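Putting the desk room back together

April 3, 2013

The floor in the small room at the Elness place is finished and the furniture is going back in. I said I'd write up how it went, so this is mostly about chairs and desks and what they do to a wood floor.

To recap, the parquet is a light herringbone and it was there when I took the place over, under a carpet that had been glued at the edges. Getting the glue off took most of the winter. I did the sanding myself with a rented machine and then put on 2 coats of a satin finish from the paint store in Dudton. The second coat is better than the first. There is a lap mark near the door that I can find if I get down low, and I have decided to stop getting down low.

Total cost came to just under $300, with the sander rental being the largest part of it. I had set aside $200. The difference was sandpaper. I went through the coarse grit much faster than the man at the counter said I would, and the old glue was to blame for that.

The desks are white and plain, with metal legs that end in long flat feet. I like this kind of foot on parquet. It spreads the weight out and doesn't dig in at one point the way a narrow leg does. It does have to go down flat, though, and it should be lifted into place and never dragged. Grit gets under there and you won't see it until you move the desk again. I swept twice and then went over the floor with a dry microfiber cloth before any desk came in.

Chairs are the harder problem. The ones I have are black, with mesh backs, padded seats and armrests, and I didn't want to buy new ones just for the sake of the floor. The mesh back is good in June, when that room gets stuffy by noon. The armrests are less good, mainly when you want to get the chair in close to a desk. 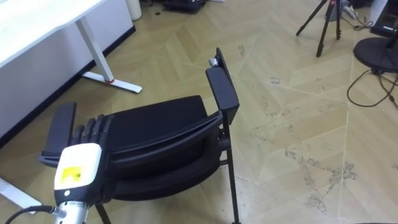
A chair with a tall back is easy to move by the top rim if all you're doing is turning it or bringing it along a few feet. The rim is stiff and gives you plenty to hold. What you have to watch is the tipping. Pull too high and too hard and the front casters come up, and then all the weight is on the back ones, and that is when a finish gets marked. I go slowly and keep the pull low and even. For anything longer than the width of the room, I pick the chair up by the seat.

I have never trusted picking one up by the armrests. On my old chair from the Namton apartment, one armrest came off in my hand on the stairs. The bolts had been working loose for years and I had not once checked them. I check them now, along with anything else on a chair that can be tightened.

Casters deserve some attention too. Before a chair goes on the new finish I turn it over on a blanket and clean each wheel. Hair and thread wind around the axle and hold grit right where it can scratch. A seam ripper gets the thread out. Then I wipe the tread with a damp rag and spin the wheel to see that it runs free. It takes 5 minutes a chair, a bit longer if the wheels are bad.

I looked at soft replacement casters and may still get them. The hard plastic kind is made for carpet and the softer kind is made for wood, and the price is not terrible. Zapata Office Supply had them in one stem size, and it was the wrong size, so measure yours before you drive over there. I didn't.

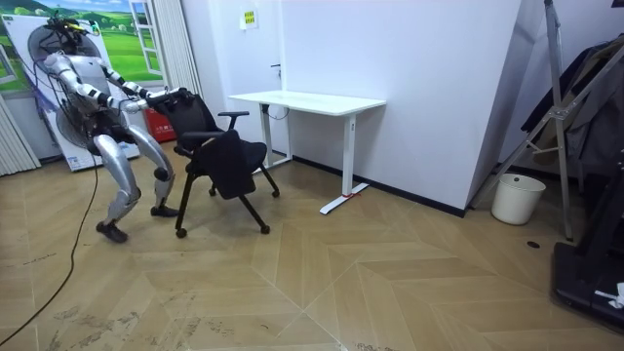 As for where things go, I've kept one white desk against the wall and I want the top of it kept clear. Every flat surface I own fills up in a week, and I would like to have one that doesn't. So far I've managed by putting nothing on it at all, not even a lamp. The cables are the weak part of the plan. I bought a pack of adhesive clips to run them along the underside of the desktop and haven't put them all on yet.

I left the baseboards dark. Several people told me to paint them white to match the walls, but the dark strip hides scuffs, and it gives the pale floor a clean line to stop at. I did touch them up in a few places where the sander had kissed the edge. The walls are the same flat white as before. They could use another coat but I'm tired of painting.

I considered a mat under the chair and decided against it. The clear ones slide on a smooth finish and trap dirt underneath, and I didn't spend the winter scraping glue to look at the floor through plastic. If the finish wears through in front of the desk – and it probably will in a few years – I can do that patch again by hand. There's a third of a can left, in the hall closet with the date on the lid.

Next job is the hallway, same carpet, same glue.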